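Re: kit budget, next round
6/14/22

Quick one before the form closes. Somebody wrote:

> Do we really need a second pair of hand-held grippers?
> Baláž want 355 each, Alitz are at 400 with spare pads.
> Could the money go on the arm for Udordale instead?

Short answer — yes we need them, and no, not the arm, not this year. It's over budget line 3031 before you add a stand. Grippers first, arm in January if Dakska agree to split it.

Alitz for me. More than 2 weeks' wait on pads from Baláž last time, and pads are what we get through. Thin round stuff is hard on them, and most of the kitchen tasks are thin stuff. Chopsticks, spoons, the holder on the table: 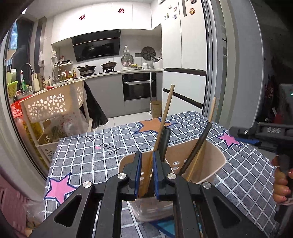
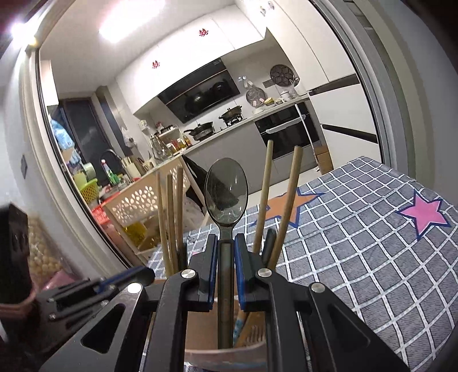
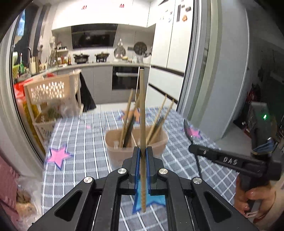
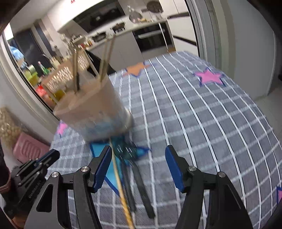 Same kitchen, same starry tablecloth in all four.

So please put down: grippers from Alitz, one spare set of pads per gripper, a decent case. Not the cheap case, the hinge goes. Can someone check wether delivery to Udordale is in the quote or on top? I coudn't tell from the pdf.

Will send the form tonight unless anyone shouts.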